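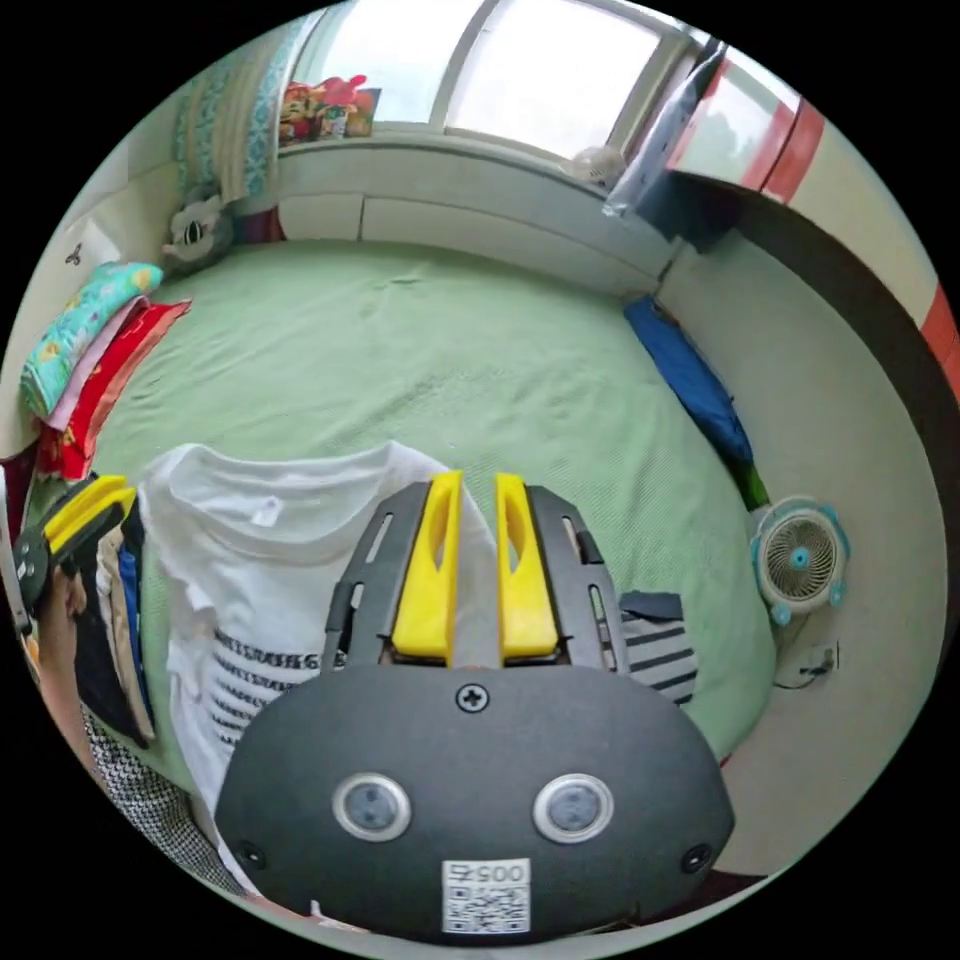
Handheld gripper over a bed, striped T-shirt behind it and folded garment to its right. Yellow fingers, one screw on the face.

Litby handheld gripper pair, reviewed for purchase

Price as quoted: 1795 for the pair, with mounts and one set of fingers per unit. Spare fingers are a separate line. We bought one pair from Fleto in March and have used it on laundry work in ordinary bedrooms: picking up shirts, folding, stacking, moving stacks from bed to drawer.

Fingers. The yellow fingers are slotted and taper toward the tip. They take hold of a single layer of T-shirt cotton reliably if the tips come in nearly flat to the mattress. Hems are easy. Collars are slower, and small children's garments are the worst case, as the fold ends up narrower than the operator expects. On a fitted sheet the tips sometimes pick up sheet and shirt together. Plan for retakes.

Wear. We replaced the first finger set after 466 folds. The tips had rounded and thin fabric was slipping. Budget for at least one spare set per pair from day one — Fleto took longer to ship spares than the grippers themselves.

Body. The housing is solid and has survived two drops onto tile. Balance is slightly forward. Mawar Pasaribu, with smaller hands than mine, wanted a break after 40 minutes; I could go a little longer. If you are costing operator time, don't assume a continuous hour.

Labels. Each unit carries a number and a QR code. Ours reads upside down from the operator's side. Write the number on the case too.

Compared with the Cemden. The Cemden pair is cheaper on paper, but its fingers are sold only with the mount, so each worn tip costs a full assembly. Over 200 hours of use our estimate put the Litby lower. For a short pilot the Cemden would win.

Not covered: rigid objects, kitchens, anything wet. Iolanda Fontes is running those and has had trouble with glassware.

Verdict: buy for fabric work if the budget line includes spares and a second operator. Four out of five. One point off for the spares lead time.

Updated Thu 9 July: spare fingers now listed as in stock, same price.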